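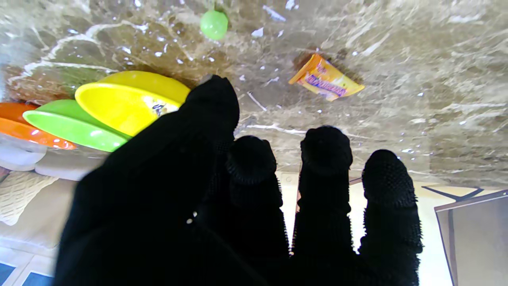 Plustum had promised a hand that could clear a table, and what the visitors from Haslam wanted to know was whether it did pots. A woman in the second row asked it before the kettle had boiled. The man from Plustum said pots were on the roadmap. She wrote that down and underlined it.

I was there for Zesa, which owns 46 per cent of Plustum and sends somebody to the open day every April to look pleased. I had a lanyard and a sausage roll. The rest of the crowd had come up from Garen on the early bus, and they'd taken the good seats.

"It has learned from 300 hours of tidying," said the man from Plustum.

My son's had 16 years of it, somebody said, and the room warmed up after that.

The hand wore a black knitted glove with rubbery bumps all over it, the sort my father kept in the ute for fencing. It hung over the marble and considered the plates. There was a yellow one and a green one and a couple more fanned out behind, and beside them a little green ball and a snack wrapper. The man explained that the wrapper was the hard part. Wrappers have no proper shape. He said this with real feeling, and I began to like him.

The fingers opened. We leaned in. The fingers closed on nothing much and opened again.

"It's thinking," he said.

"So's mine," said the woman in the second row.

It took the ball on the second go and put it down 2 centimetres to the left, where I suppose it looked better. There was applause. A boy asked if it could throw. The man said it had been asked not to, and I would have liked to hear more about that, but he'd moved on to battery life.

The yellow plate took longer. The hand came at it from above, then from the side, then went back up and stayed there, like a guest deciding whether it was rude to stack. When at last it lifted the thing clear, two people from Garen stood up and cheered. I found I was standing too, with pastry down my front.

Then the bus driver, who wanted to be home before dark, walked up, put the wrapper in his pocket and asked if that was everyone.

I ticked "promising" on the Zesa form and went to find my coat.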